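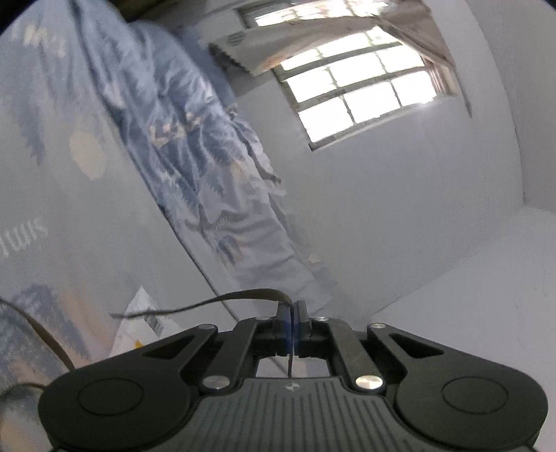
Las cintas marrones no deberían ir sueltas encima de la cama, que luego se pierden, comentó una visitante nada más entrar en el dormitorio. Le dieron la razón a medias. En Trolto todo lo pequeño acaba primero en la cama y después se reparte: bolsa, cajón o basura.

Jornada de puertas abiertas en Duson, septiembre de 2020. Apuntes rápidos, escribo en el tren de vuelta y se me acaba la batería.

Llegar: autobús 26 hasta la última parada y cuesta arriba. Entrada, 4 euros, gel en la puerta y grupos pequeños. El piso de muestra está detras del almacén, segunda escalera. Lo montaron en julio con muebles de Sivwood y ropa de cama de segunda mano. La idea es ver cómo se recoge un cuarto de verdad, con sus cosas por medio.

Lo que más me gustó, el dormitorio. Pared lisa entre gris y blanca, sábana estampada, una tira marrón fina encima. Y un paquetito o etiqueta blanca con su manchita amarilla anaranjada, de esos que en mi casa viven meses en la mesilla. El método: coger una cosa, decidir, siguiente. Sin levantarse a guardar cada una. Parece una tontería, yo voy a probarlo con mi cómoda.

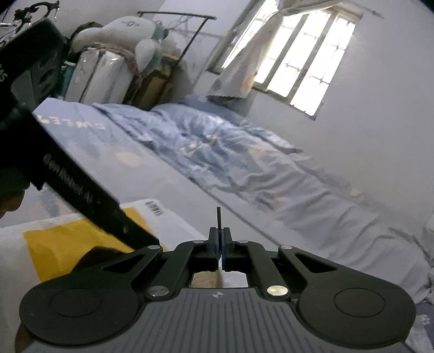 Sobre la cama: una varilla fina y oscura, cogida en vertical.

Después, el almacén. Según el folleto, 1000 piezas de ropa de cama al mes y 200 cajas de menudencias sin clasificar. Cordones, botones, varillas, etiquetas. Olor a jabón. Pasamos demasiado deprisa, una pena, yo me habria quedado con las cajas.

La tienda, floja. Fundas a buen precio pero casi todas de cama individual. Baño limpio. Café de máquina, pasable.

Para la próxima: ir a primera hora y llevar bolsa propia, allí no dan.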